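Tadura table sorting project: where we've got to
Sunday, September 12, 2021

Dear all at the Kiều fund,

Chaminda Cassim here, with the second report on the Tadura work at Miststead. You asked for something you could read over a cup of tea with no equations in it, so I've kept those back for the paper (there are plenty, I promise!).

What we've been doing since March

Most of the spring went on collecting demonstrations. We now have 322 that I'm happy to train on, after throwing out the ones where the operator changed their mind halfway or the recording stopped early. I'd told you to expect 200 by now, so we're ahead, and I'm very pleased with the team at Clollstead who did a big share of the driving.

The method is the one I described in the proposal. The arm is shown a tidy-up job, such as putting the paper in the bin or the banana in the basket, and it learns to link the words to the thing and the thing to the place it belongs. The new bit is that we don't teach each job from start to finish any more. We cut every demonstration into short pieces (reach, grip, carry, let go) and train on the pieces, then let the model string them together itself. I was nervous about this, as you may remember from our call, and it has worked better than I dared hope.

We use the same toys all the way through, mostly the two cubes, the panda, the banana and the crumpled paper, and we move them about between runs. Two small containers standing side by side make a nice hard test. The arm has to pick the right one, and in the early runs it dithered between them terribly.
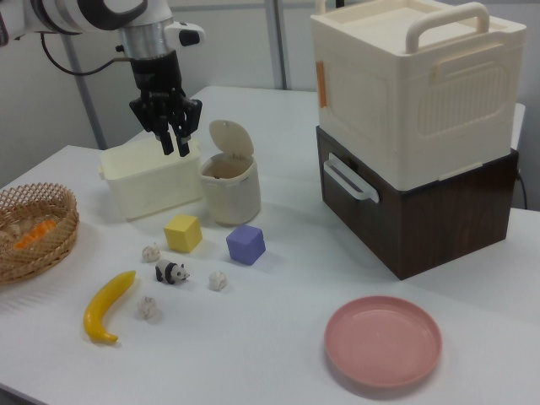
What the results look like so far

We ran 15 test layouts the model had never met. The old whole-job method managed 7 of them. I haven't got a final number for the new one yet, because I want every layout repeated before I put anything in writing, but the early runs are clearly better and I'm looking forward to sending you the table.

The cubes are nearly boring now, which is lovely. Paper is still the trouble. It squashes and rolls, and no two balls are quite the same shape, so a grip that suits one will slide straight off the next. The panda is somewhere in the middle: fine when it's standing up, much fussier when it's lying on its belly.

We also compared two views of the table, one from the side and one from the head. I'd assumed the head view would win easily because you get the whole spread of objects at once, but the side view is much better at judging how high the fingers are. Using both slows training down a good deal, and I think it's worth it. 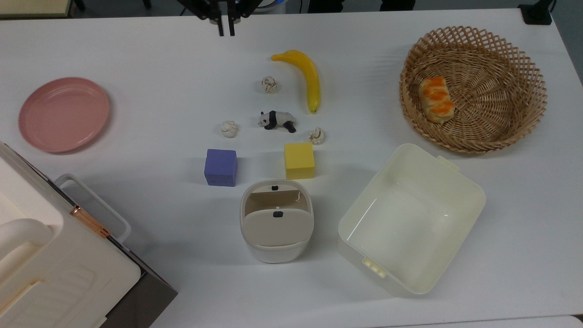

Head view of the test table, with the gripper open above the far edge.

What's next

First job is the repeat runs. After that I'd like to swap the containers for ones the model hasn't seen, and to try longer requests with two or three objects in them. The stringing-together part should really show its worth there, or fall over, and either would be useful to know!

Money is fine. We've spent a little less than planned on travel and a little more on computer time, and I'd like to move the one to cover the other if you're happy with that. Just a quick yes by email would do.

Do come and see it running if you're ever near Miststead.

All the best,
Chaminda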